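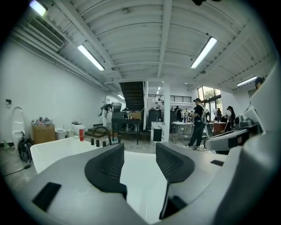

3.2 Setup and upkeep of the hand-held gripper

All demonstrations were recorded with one hand-held gripper, which we call the Punden unit after the workshop where its shell was made. The same two-finger design is mounted on the arm at run time, so any wear on the hand-held unit shows up as a mismatch between training and execution. For this reason we describe its maintenance in some detail.

Figure 3. View from the camera on the hand-held gripper at the tabletop station. The two black mesh finger pads are in the foreground, with the black pegs standing near the back of the white table.

The pads are the part that changes fastest. They bend when they close on an object, and after long use they do not return fully to their first shape. We measured the opening between the pad tips with calipers at the start of each recording day. A pad pair was replaced when the opening had drifted by more than 2 percent from the value noted at installation, or after 3000 grasps, whichever came first. In practice the grasp limit was reached first in all but one case. That case was a left pad that had torn along its base, and the 70 episodes recorded since the previous check were discarded.

Replacing a pad pair takes 20 minutes. The shell stays closed during the work. The old pads are unscrewed and the seats are wiped with alcohol. The new pads are fitted finger-tight, the gripper is opened and closed 30 times by hand, and the screws are then tightened to their final torque. Our first version of the procedure left out the hand cycling, and two pairs worked themselves out of line within a day.

The camera mount is checked at the same time. Because both pads are always in view, we use them as the reference. A still is taken with the gripper fully open and compared with a stored still from the day of calibration. If either pad tip has shifted sideways by more than four pixels, the mount is loosened, reseated and calibrated again. Dust on the lens was a more common fault than a shifted mount, and it was first noticed by So-yul Moon while labeling the February recordings. The lens is now cleaned before every session.

Maintenance was carried out by Remigiusz Śliwiński and Maja Zalewska, who kept one shared log. Each entry gives the pad pair number, the grasp count, the measured opening and the initials of the person who did the work. The log is released with the data. Entries before the change of pad supplier from Krawczyk to Stilleo use the older numbering and should be read with the conversion table in Appendix B.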